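Firnadholm Clear Tube Rack, Two-Tier

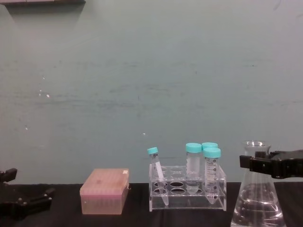

Leen Rawashdeh wrote to us that she had owned three tube racks before this one and could never tell, without picking up every tube, whether anything had settled at the bottom. We have nothing to add to that, but we are paid to write a product page, so we will.

The Firnadholm is a clear acrylic rack with an upper plate full of round holes, a base, and side panels holding the two apart. It keeps screw-cap centrifuge tubes standing up. It will not connect to your phone.

Being clear, it shows you your samples. It also shows you every fingerprint, and the ring left by whatever you spilled in January. Wipe it with a soft cloth and mild soap. Keep ethanol away from it, and please don't autoclave it. We have seen what comes out, and it holds no tubes of any kind.

It takes up little room and sits happily beside a box of pipette tips. On a dark bench mat the empty holes look very dark indeed, so people with pale mats may find loading easier.

Price: $30 each, or $70 for a set of 3. Orders leave our Carville store within 20 days, usually sooner, depending on Hadi.

Tip boxes and tubes are sold separately, by us or by people with better prices.

Comments

Suha Shboul: Bought the set. One is already on somebody else's bench. Do you engrave?

Firnadholm: We don't. A marker on the base works until the first wash.

Wissam Majali: Autoclaved it. You were right.

Rawan Karaki: Does the Akl rack stack on top of this one? Mine slides off.

Last updated: January

Contact us | © Firnadholm | Back to top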